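# Planning and Keeping the Winter Vegetable Supply

Home Gardening Certificate, Unit 2
Handout for the session of December 19, 2022

This unit covers the period between the last fall harvest and the first spring sowing. Students should read it together with their own garden records from the past season.
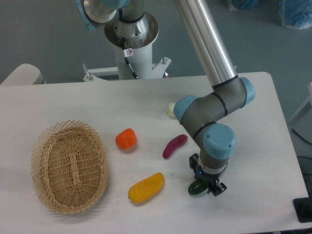

**Kelly Haworth**

## Scope

The planning exercises assume a garden of 1000 square feet. Students with larger plots, up to the 4000 square feet of the Bangash teaching garden, may use the same worksheets and extend the rows as needed. Container gardeners should speak with Zeeshan Abbasi, who has a separate set.

## Sorting before storage

Only sound vegetables are stored. Anything cut by the fork, bruised or chewed goes to the kitchen first. Soil on root crops is brushed off when dry; washing is left until the day of use. Tops of carrots and beets are twisted or trimmed close to the crown, as leaves left in place continue to draw water from the root.
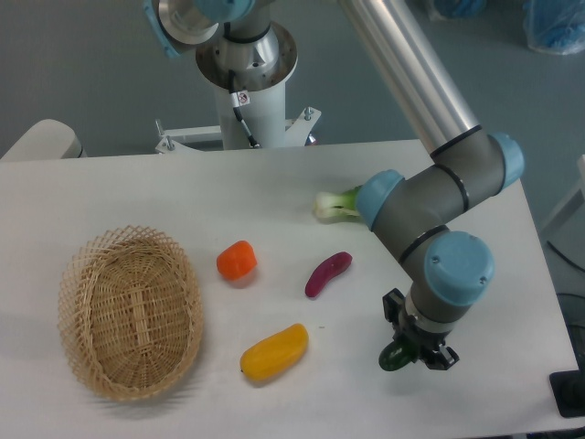

*Figure 1. Wicker basket and toy vegetables.*

## Conditions by crop

The crops discussed in class fall into three groups.

| Group | Crops | Conditions |
|---|---|---|
| Cold and moist | Carrots, beets, parsnips, cabbage | Just above freezing, damp sand or perforated bags |
| Cool and dry | Onions, garlic | Good air movement, no direct light |
| Moderate and dry | Winter squash, pumpkins | Cured first, then shelved in a single layer |

Potatoes do not fit neatly in the table. They prefer darkness and moisture but should be kept warmer than carrots — near-freezing temperatures turn the starch to sugar. Sweet potatoes are damaged by cold and must never share a space with the first group.

Apples are kept apart from carrots. The ethylene they give off makes the roots bitter.

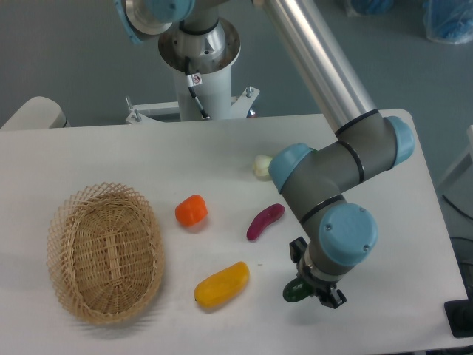 *Figure 2. Oval basket with five toy vegetables.*

## Inspection

Stored crops are checked every week. Remove any item showing soft spots or mold, together with anything touching it that has begun to turn. Record the date, the crop and the probable cause on the storage sheet. The sheets will be discussed in February, when Liên Đinh leads the session on seed orders, and they should guide how much of each variety is grown next year.

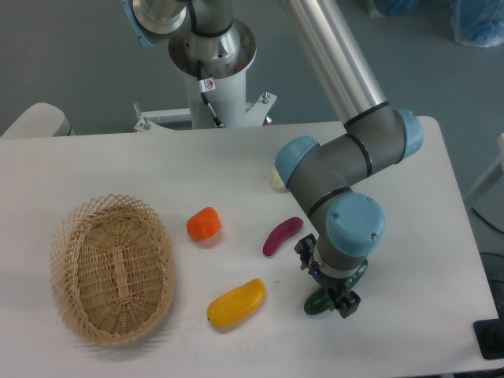

A crop that spoils before it can be eaten was either stored badly or planted too heavily, and the record should make it possible to tell which. Note also what ran out early. Many households grow too many squash and too few onions.

## Assignment

1. Complete the storage sheet for every crop now in keeping.
2. Draw up a list of the varieties to be repeated, reduced or dropped.
3. Write one page on a storage failure from this or an earlier season, stating the conditions as exactly as records allow.

Written work is submitted to Arsalan Baloch before the February session. Students without stored crops may base the assignment on the Bangash garden records, available on request.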